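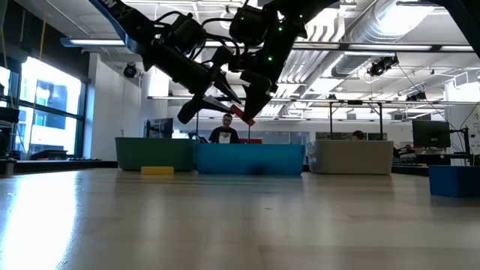 The sorting bench at Wardale: one arm, a row of plastic bins, and a yellow sponge.

We went to the Wardale open day with a budget line and no idea what to put in it. Elton wants a bench arm by June. Hashemi wants it to cost less than the van did.

The arm itself was the cheap part of the conversation. The quote we took home runs to 7 pages, and the arm is done by page 2. After that come the gripper, spare fingertips, the mounting plate, cabling, training, and a line called "integration" that was bigger than I liked and shorter on detail than anything else in there.

Things I wrote down for the Lokdale site:

Lead time is seven weeks, longer if we want the second gripper.
Fingertip pads are a consumable. Budget for them every year.
Ask what bins it has been set up for. Ours are all different, and so were theirs, which cheered me up.
A training seat is $256 per person - lunch not included, I checked.

We have asked for a second quote with integration broken out line by line. The coffee was good and the parking was not.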